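Search tips and guides
Search

Caring for Everyday Dishes and Serving Bowls

Prepared for residents by the Skedham Household Advice Service. Text by Bernadette Whitlock, revised in June.

Most damage to tableware happens at the sink or in the cupboard. Chips begin where rims meet the faucet or where heavy pieces are stacked on light ones. Residents are advised to wash glazed ceramics one at a time in warm water, using a soft cloth and a mild dish soap. A folded towel laid in the bottom of the sink will protect foot rings and handles.

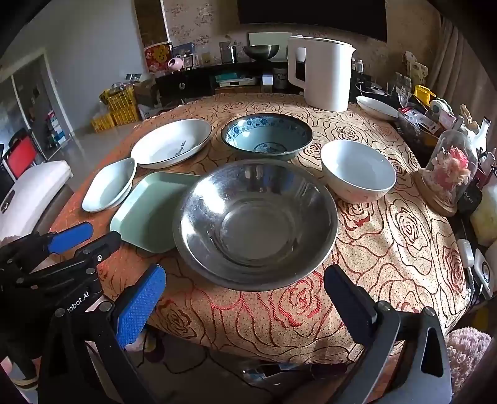 Sorting should be done before anything is returned to the shelf. Group pieces by material first and by shape second, and keep metal away from glazed surfaces, which it can mark with gray lines. A large stainless steel mixing bowl and a blue-and-white porcelain bowl may share a table without difficulty, but they should not be nested in a cupboard unless a cloth is placed between them. Oval dishes are best stored flat, in stacks of no more than two.

Gray marks on white glaze are usually deposits of metal and can often be removed with a paste of baking soda and water. Apply the paste with a damp cloth, rub lightly, and rinse well. Do not use this method on gilded or hand-painted decoration. Tea stains respond to the same paste left in place for 50 minutes.

Hard water leaves a dull film on steel. Wipe the bowl with equal parts white vinegar and water, rinse, and dry at once with a lint-free towel. Scouring pads should be avoided on polished finishes.

Before a bowl is put away, the rim should be checked under good light. Small chips may have sharp edges, and a chipped piece should be withdrawn from use with food.
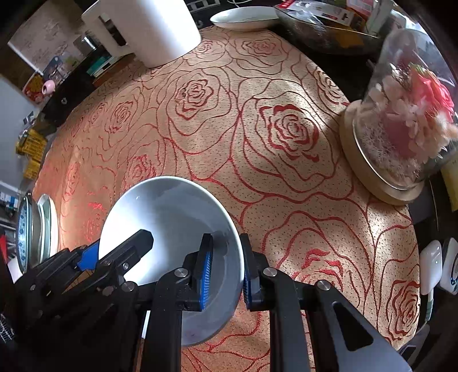

White ceramic bowl with a thin rim.

Questions about repair may be addressed to Tobias Ridgeway at the Service, extension 1545. Pieces with cracks that reach the foot cannot be accepted for repair.

This site uses cookies to remember your preferences. Accept | Manage settings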